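Search this site Type and press enter

Posted in June by Violeta Leiva

Pre-use safety check: Tanidis two-arm bench kit (on trial)

Right, I've had the Tanidis on my bench for a fortnight now and Sowmya Gounder asked me to run it through our usual sheet before anyone signs for it. The price we've been quoted is 2,350, so I've been picky! My comments are in with the ticks, sorry if they ramble.

1. Base rail fixed and level: OK. I leaned on it quite hard and it didn't shift.

2. Arm joints, play and loose screws: OK on the left arm. On the right arm one wrist screw took nearly half a turn (I've put a dab of thread lock on it, please look again next month).

3. Cables clear of moving parts: COMMENT. They're lovely and bendy but they do loop out a fair way, and I'd like a couple more clips in the box. Lautaro Salinas at Rostard says he can send some.

4. Work area walled on the sides: OK. Walls stay put when you knock them. 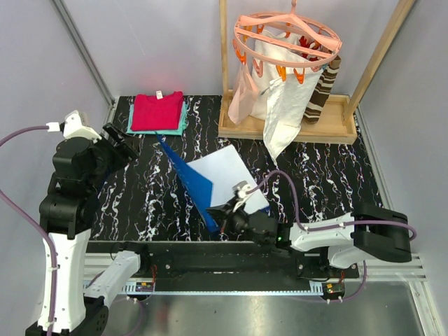 Both arms at the bench, paper in the middle, folded clothes and the peg hanger at the back.

5. Circuit boards on the front of the rail: COMMENT. They're mounted right where your sleeve goes, and I'd love a cover. I asked for a price and I'm still waiting.

6. Gripper pinch test: OK. I used the foam finger from the drawer (not my own, Kyu-ri!) and it came out with barely a dent.

7. Stop button reachable from the chair: FAIL, then OK. The lead was too short for me, so I swapped it for the longer one and tried it with both arms moving. Stopped every time.

8. Running log: OK. 400 moves done on paper and cloth, no trips. The Pruvthorpe sheet wants 1,000 before full sign-off, so I'll carry on.

9. Manual in the folder: NOT YET. Leandro Montecinos has it, I think?

Result: fine to use with someone sat beside it. Items 3 and 5 stay open until the clips and a cover turn up.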